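How to Run a Simulated Arm Demo at Your Open Day

We opened the Kandbridge lab to visitors one Friday in May, and so many people have written since to ask how we set things up that I thought I'd put it all in one place. Our demo runs in simulation on a big screen, so you can do the same with a decent computer and a bit of patience.

Start with the scene. Shota Hoshino built ours, and his advice is to fill the table with things people know from home — a bowl, a book, a plant. Visitors lean in when they recognize something, bless them, and they start guessing what the arm will go for before you've said a word.

Next, load the scene and let the arm go through one full pick before the doors open. Keep the view angled down at the table so that folks standing at the back can follow the gripper.
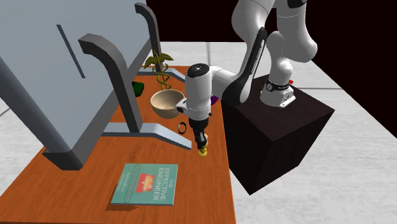
Once the first group has settled in, slow the playback to half speed and talk them through the approach, the grasp and the lift. Then run it again at full speed without saying anything at all. I do love that second run, because the room goes so quiet!

Keep each session to 15 minutes and save the last 3 for questions. Arnar Hjaltadóttir took the afternoon groups for us and let the children choose which object came next, and I'd happily copy that every year.

If the gripper drops something, just reset the scene and carry on. We keep the reset on its own key, with a bright sticker on it, and we save two spare copies of the scene under different names (ask me how I learned that one). Leave the screen running while people wander off for coffee, as plenty of them will drift back for another look.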